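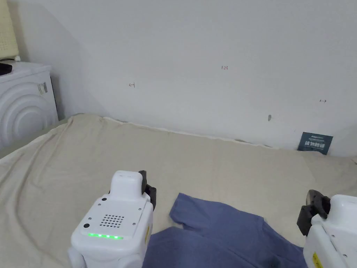 Home Visits Notes Archive Contact

Open day at Wernis House, Okard

Last updated: January

I have wanted to get inside Wernis House for years. I pass it every time I take the slow train through Okard, a long brick building with its name painted on the side in letters taller than a person, and I knew they taught housekeeping and laundry work there and that was all I knew. Then a friend sent me the notice for the open day and I booked a ticket the same evening.

The station is at the bottom of the hill and Wernis House is at the top, so arrive in flat shoes. I got there a little before ten and there was already a line at the side door, mostly families of people on the course, a few hotel people with lanyards still on from somewhere else, and one man with a notebook who I thought was a reporter but who told me he was just about to move into his first apartment and wanted to know how to do a fitted sheet. I liked him right away.

You get a paper map and a sticker, and then you are free to go where you like. The kitchens and the ironing hall are on the ground floor, the linen store is in the basement, and upstairs are the practice rooms, 23 of them, along one corridor. I started at the bottom.

The linen store

Sreekumar Amin runs the store and he gave a talk every half hour, and I'm sorry to say I stayed for two of them. They keep roughly 2,000 sheets down there. Every one has a colored thread sewn into one corner to show its size, so that you can pull the right one from a stack without unfolding anything. Red is single, green is double, white is "ask me," as he put it, and that covers cot sheets, odd gifts, and a batch that shrank.

I asked him how long a sheet lasts and he took down two, one new and one that had been through the wash every week for six years, and had us feel them with our eyes shut. Half the group picked the old one as the better sheet. So did I! It was softer and a bit heavier in the hand. He said the old ones get moved to the practice rooms when the corners start to go, and that students cry when their favorite finally gets cut up for dust cloths. (I think he was joking. He may not have been.)

There is a mending table by the stairs where you could try darning a pillowcase. Mine looked like a spider had sat down on it. They let me keep it.

Upstairs to the rooms

The corridor was the part I had come for. Each practice room is set up as a plain small bedroom and they are all a little different, on purpose. Some have the bed out in the middle where you can walk around it. Others have the bed pushed up against the wall, the way it is in most real apartments, and those are the hard ones. Anyone can make a bed with space on three sides. Getting a sheet smooth along the far edge when the far edge is against a wall is another matter, and you learn to do it by kneeling, reaching, and using words your mother didn't teach you.

The decoration is next to nothing. White walls, cream bedding, gray light. I expected to find that dreary and I loved it. After a few rooms you start to see small things. A ripple in a sheet becomes as loud as a picture on the wall would be in a normal house. You notice which beds were done by someone in a hurry.

Wilmer Sotelo teaches the folding class and he had the biggest crowd of the day by far, all of us squeezed in around a bed with a heap of clean laundry in the corner. His first point was that a bed is the best folding table in the house and everyone already owns one. It's wide, it's soft enough that things don't slide off, and if you put your clean laundry on it you have to finish before you can go to sleep. He has tried tables and he has tried the floor and he always goes back to the bed.

His second point was to use a plain cover. On a pale cream sheet a blue shirt stands out so clearly that you can see every edge of it, where the sleeve is, where the hem has flipped under. On a patterned quilt you are working half blind. I had never once thought of this, and I have a patterned quilt, and it explains a lot about my drawers.

Then he did one, slowly, talking all the way through:

Drop the shirt on the bed any way it falls. Don't shake it out in the air, you'll be there all day.
Find one sleeve and pull it out to the side. That gives you a shoulder.
Find the other shoulder and lay the two level.
Smooth from the collar down with the flat of your hand. Stop when you reach the hem.
Bring the sleeves in, then the sides.
Fold in half, or in thirds if your drawers are shallow.

He finished one in the time it took me to write that down. Then he mixed up the pile and made us all have a go, two to a bed. My partner was the man with the notebook and I can report that he is going to be fine in his first apartment. His was better than mine. My first one came out shaped like a slice of pie and Wilmer held it up and said, very kindly, "This one has been folded with feeling."
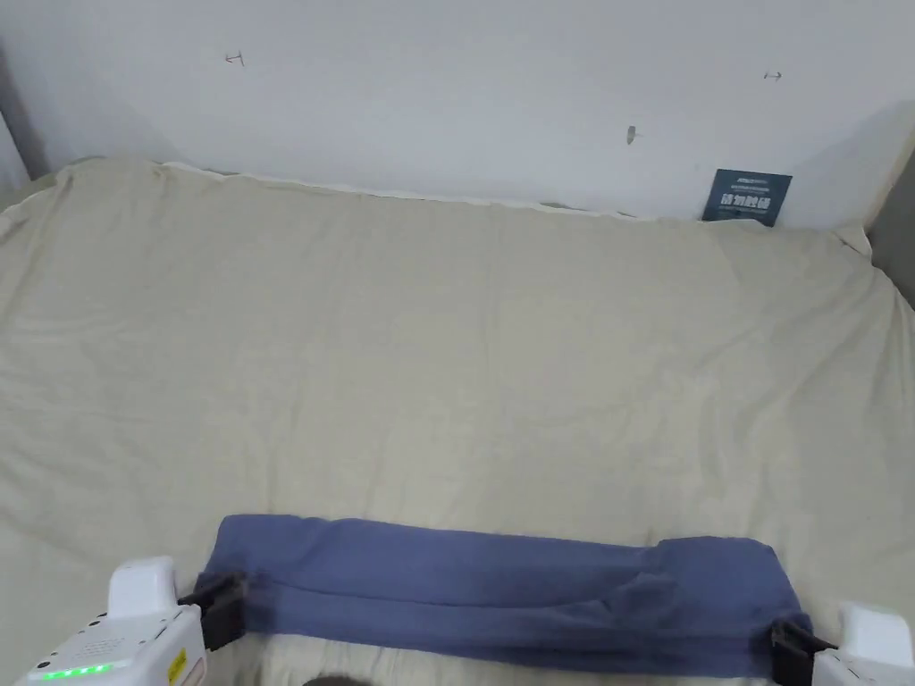 We moved rooms after that for the second half, which was about finishing up. Folding is only part of it, he said, and the bit people forget is what the bed looks like once the clothes are put away. You have been leaning on it and dragging things over it, so there will be wrinkles, and along the wall the cover always bunches up. He showed us how to run a hand down between the wall and the mattress and pull the slack toward you, a little at a time, starting from the corner. It takes a minute. I tried it at home that same night and it works on my bed too, even with the quilt.

Somebody asked why there were nails in the walls with nothing on them. Wilmer said every class hangs something up and every class takes it home again, and there's an argument every year over filling the holes. I hope they leave them. I grew up in rooms with stray nails and I always used them for a bathrobe or a calendar from the bank.

There was a lively debate at the back about whether you fold before or after you make the bed. The hotel people were all for after. The families were all for before, and a grandmother from somewhere past Fuvby said that in her house you fold in the bed, sitting up, with the radio on, and she got a round of applause.

Lunch

I should say something about lunch, which was soup and flatbread in the ground floor kitchen, made by the second-year students and served at one long table. You pay what you like into a jar. The soup was lentil with a lot of lemon and I had two bowls. The bowls were all different and I got a chipped green one that I would have bought if they'd let me.

After lunch I watched the ironing hall for a while. I'm not a good ironer and I thought it would make me feel bad, but it was lovely to stand there in the warm, with that smell of hot cotton, and see people who are quick at something be quick at it. One student did a pleated skirt from start to finish while telling a visitor all about her brother's wedding, and never once looked down for more than a second.

The Oei room

At the very end of the upstairs corridor is a room named after Oei, the village where the school started, before it moved to Okard. It has the old things in it: a wooden mangle, a box of clothes pegs, flat irons, a ledger with every item washed in one winter written out in brown ink. There are 2,000 lines in that ledger, Sreekumar told me later, and someone has typed up every one. I read two pages. "Aprons, nine. Shirt, blue, missing button." I stood there far too long, and then realized it was nearly four and I had a train to catch.

If you want to go

The open day runs once every winter. The folding class is 40 minutes and the places go early, so head upstairs first and leave the basement for later, the opposite of what I did. There's an elevator next to the ironing hall, though it isn't marked on the map. Coats go on the rail by the side door. You can bring children, and the smaller ones seemed to have the best time of anybody in the sheet store, where they were allowed to match the thread colors.

I came back down the hill in the last of the light with my terrible pillowcase in my bag and a strong wish to go home and empty every drawer I own. I did two that evening. The sock one can wait until spring.

Recent visits

A morning at the Fuvby button market
Three bakeries and a ferry
The rope museum, second try
Okard station garden in the rain
Where to eat near the Wernis House hill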